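Clearing the shelf, part whatever

28 March 2025
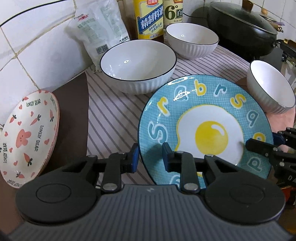 So. The books. I said in the last post I'd get the old course books out of the house before Easter and I have nearly done it, which for me is a result. Writing this quick before I have to go out again so forgive the state of it.

Background for anyone new. I finished the accounting diploma, kept every single book, moved flat with them, moved flat with them again. Two big crates and a bag for life with the handles gone. Have not opened one since the last exam. Not once. Told myself I'd refer back to them. Reader, I look it up on my phone like everybody else.

First stop was Jistow, the buyback site. You type in the ISBN, it gives you a price, you build up a basket. Fine. Quite addictive for the first ten minutes. Then you notice how many come up as "not wanted at this time". Audit and Assurance, not wanted. Business Law, not wanted. The tax one was never going to be wanted, the rates change every year, I knew that, I still typed it in. Felt a bit rude all the same.

What they did want:

Management Accounting, the fat one. Best price of the lot.
Corporate Finance, despite the coffee.
Statistics for people who don't like statistics (not the real title but should be)
The organisational behaviour one with 1037 pages, which I read perhaps 100 of. Sorry to my tutor.

That last one weighs more than my cat. I paid full price for it new, first week of term, because the reading list said ESSENTIAL in capitals. If you are about to start a course please wait. Wait two weeks, see which books anybody mentions out loud, then buy those second hand. I'd have saved enough for a holiday. A cheap one, but still.

Condition. Read the condition page before you build your basket and not after, like I did. Jistow will take highlighter "within reason" and a name inside the cover. They won't take water damage, loose pages, or anything with the access code missing if it was sold as a set. I had two with codes missing. Out they came. Also they don't take the international editions, which look exactly the same apart from a tiny line on the back. Check the back.

Went through with a rubber and took out the pencil. That took an evening. Some of the notes made no sense at all – one just said "NO. see Humer" with three lines under it. Humer was the case study we did in second year, a company making lifts I think, and I have no memory of what it proved or why I was so cross about it.

Postage is free, you print a label. I don't have a printer. Of course I don't. Kekeli Agbeko let me use the one at her work and then her printer did the label at half size so the barcode was a smudge, so we did it again, and again, and in the end she found a setting called "actual size" that was sat there the whole time. Tip for you there.

Packing. Use a smaller box than you think. I filled a big one right to the top and couldn't get it off the floor. Split it into two, wrapped the good ones in newspaper, taped it until it squeaked. Max weight is on the label page in very small writing. Dropped them at the shop on Visanthorpe Road and got a proof of posting, and took a photo of that as well, because I know me.

Then you wait. Took them a while to check everything in. They knocked one book down for "spine wear" and I could have asked for it back but I'd have had to pay for the return, so no. Let it go. The money went in to my account the day after they confirmed. Not life changing, but it covers my train fares this month and there is now a floor where the crate used to be.

The rejects. This is the part people emailed me about last time so, what I've done so far:

Nana Mensah took the law ones for her nephew who is starting in July on some kind of summer bridging thing. I did warn her they're two editions old. She said contracts haven't changed that much. I'm not going to argue with her.

The college library didn't want any. They were polite about it. Apparently everyone tries this.

Talukder, the second hand shop down by the station, took a few for credit. Not cash, credit. He gave me more than I expected for the economics reader and nothing for the workbooks, fair enough, I'd filled in the answers. Wrong answers mostly. The credit is a bit dangerous as I have obviously already spent it on more books, but novels, and thin ones.

That leaves the tax book and a ring binder of past papers. Can you recycle ring binders? Somebody tell me. The paper yes but there's the metal bit, do you have to pull that out? I've had a go with pliers and bent it into a different shape but it is definately still attached.

Would I use a buyback site again. Yes for anything recent and heavy. For older stuff you get pennies and you'd do as well selling to somebody on the course below you, if you know anyone, and meeting them in person saves all the label nonsense. I put a note up in the student group and had one reply, for the stats book, a day after I'd posted it off. Typical. She offered more too.

One more thing before I go. Shake every book out before you send it. I found a train ticket, a birthday card I never gave to anyone, and a 100 rupee note from the trip with my sister that I was sure I'd lost in the hotel. Also a shopping list that just says eggs, bin bags, eggs.

Right, late. Next time the cookery books, there's one shelf of those and I'm being strict. Will put the final total in the comments when I've added it up propely.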